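Jugah river festival – worth the drive with in-laws?

Started by zkrishnan

zkrishnan
We have a long weekend in September and my husband wants to do the food and river festival at Jugah. His parents will be with us, both in their seventies, fine on their feet but not keen on crowds. It's about 670 km for us, so we'd split the drive and stay a night in Erisano. Has anyone been in the last couple of years? Is it still mostly local cooks, or has it gone the way of Cirex with the same vans you see everywhere? Also wondering whether to book in town or stay out.
Zahira

Orvokki S
Went last year and the year before. Still mostly local. The smoked eel is at the far end near the boat ramp and there's a woman doing flatbreads with mutton who sells out by one. Go on the Friday if you can. Saturday you will queue for everything, including the toilets.

Book out of town. The pub rooms are directly over the stage and the band goes until midnight.

wahyu_w
I'd go the other way on that. We stayed out of town at a farm place and spent both mornings looking for a park. They put you in a paddock and it's a fair walk in, no shade. With older people I would pay for a room in the main street and put up with the noise.

Orvokki S
There's a shuttle from the paddock now. Gold coin, runs every half hour or so.

wahyu_w
There was a shuttle when we went too. It stopped at four and we walked back.

fkowalchuk
Erisano is a good stop. Eat at the bakery, not the roadhouse. If you get in early enough there's a short walk along the old railway cutting that starts behind the bowls club.

As for Jugah, I thought it was overpriced. I paid 18 dollars for a bowl of noodles I could have made at home, and the craft tent was all candles. The river is lovely but the river is there all year. If I had those in-laws I'd go two weeks later and have the place to myself.
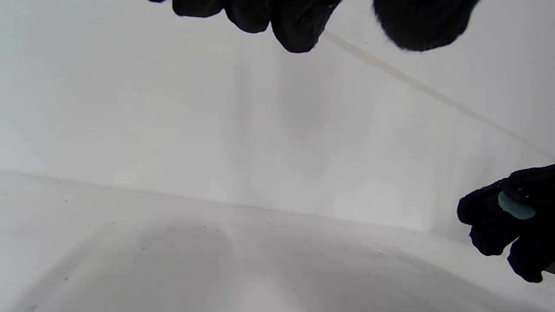
What I would do again is the morning boat up to the weir. It leaves at nine, takes an hour and a half each way and they give you tea and a scone. My mother was 81 when she did it and had no trouble getting on or off. You have to ring for it, the website form doesn't go anywhere.

zkrishnan
Thank you all. The boat sounds right for his mum. Francine, does it run during the festival or only outside it?

fkowalchuk
Both, but it fills up. Ring as soon as you have your dates.

Saodah_Yeoh
I grew up near there so I'm biased. Francine is right that prices have gone up, but I don't agree about skipping it. The town hall lunch is the part visitors miss. It's 2 sittings, you buy a ticket at the newsagent, and you sit at long tables with whoever turns up. Last year my aunt's table had the river pilot on one side and a couple from Finland on the other. Pork, pickled cabbage, potatoes, and a pudding I won't describe because people either love it or don't.

They only do 100 tickets a sitting so get there first thing.

wahyu_w
Second the lunch. That was the best thing we ate, and I'd take back some of my grumbling for it. Still wouldn't park in the paddock.

Orvokki S
I liked the pudding.

zkrishnan
We've booked. Two rooms in the main street, on the side away from the stage according to the woman on the phone, one night in Erisano on the way up, and the boat on the Friday morning. My father-in-law has already asked about the eel. Will have a go at the lunch tickets when we get in and let you know how it went.

Saodah_Yeoh
Good choice. The newsagent opens at seven, side door.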